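Home > Kitchen and Cooking > Care and Cleaning

Wooden spoons and spatulas feel rough and fuzzy after washing. Can I fix them?

Asked by Shireen Nkuna
Viewed 107 times
Tags: wood, utensils, oil, sanding

I have a mix of wooden spoons and spatulas, most of them from a set I bought at a shop in Ilport in January. They were smooth when I got them. Now the surface feels fuzzy when I run a thumb across it, and two of the spoons have gone pale and dry looking. I wash them by hand with dish soap and leave them in the drying rack overnight. I will admit a few went through the dishwasher when we had family staying.

What I want to know:

Can I sand them, and if so what grit?
Which oil should I use? I have olive oil and a bottle of mineral oil from the drugstore.
One spoon has a thin crack at the tip. Is it still OK to cook with?

I don't want to spend much on this. The whole set cost me 14 at the sale table, so if the answer is to throw them out I can live with that.

3 answers

Answer from Sipho Sibiya
Accepted - 40 votes

You can fix the rough ones. The fuzz is raised grain. Wood fibers swell when they get wet and some of them stay standing up after the wood dries. Dishwashers make it a lot worse.

Wash the spoons and let them dry for a full day. Sand with the grain using 220 grit paper, light pressure. If a spoon is very rough, start with 150 and then go to 220. Wipe off the dust with a damp cloth. The damp cloth will raise the grain again a little, so let it dry and give it one more quick pass with the 220. After that second pass it mostly stays down.

Use the mineral oil. Check the label first and make sure it is food grade, or the kind sold as a laxative with no scent added. Put on plenty, leave it overnight, wipe off what is left in the morning. Dry wood soaks up more than you would think, and the pale ones may want a second coat. Skip the olive oil. It can go rancid and then the spoon smells.

I would throw out the cracked spoon. Food gets down in the crack and you can't scrub it out. If the crack is right at the tip and the spoon is long enough, you could cut that part off and sand the end round, but for what you paid I wouldn't bother.

Old spatulas pick up small scratches on the blade from pans and that is fine. You don't need to sand those out, only the fuzz.

Comments on this answer

Shireen Nkuna: Thank you. The bottle says USP and unscented, so I will use that. How often do I need to do it again?

Sipho Sibiya: When they look dry. For me that's every couple of months for the ones I use daily. The rolling pin gets it maybe once a year.

Sibusiso Mathebula: Does the sanding grit matter that much? I used 70 once since that was what was in the garage and it left grooves all over.

Sipho Sibiya: 70 is for stripping paint. Start again with 120 or so and work up to 220 and the grooves will come out.

Answer from Sibusiso Kruger
9 votes

Agree with the above on sanding. I use a board cream instead of plain oil, the Daketti one, which has beeswax in it. It costs more but doesn't leave the spoon greasy - with plain oil I always end up wiping it down twice.

Also stop leaving them flat in the rack. Towel them off and stand them in a jar with the handles down so air gets to the part that was in the food. And don't leave them soaking in the sink.

Answer from Sipho Khumalo
1 vote

just buy new ones. or get silicone, had mine for years

Comments on this answer

Sibusiso Kruger: She asked how to fix the wooden ones.

Page last edited 29 August 2026 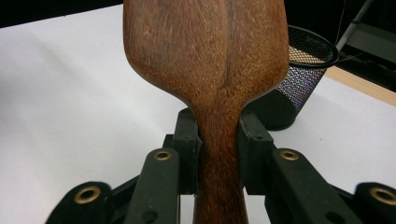
Wooden spatula, reddish-brown, with light scratches on the blade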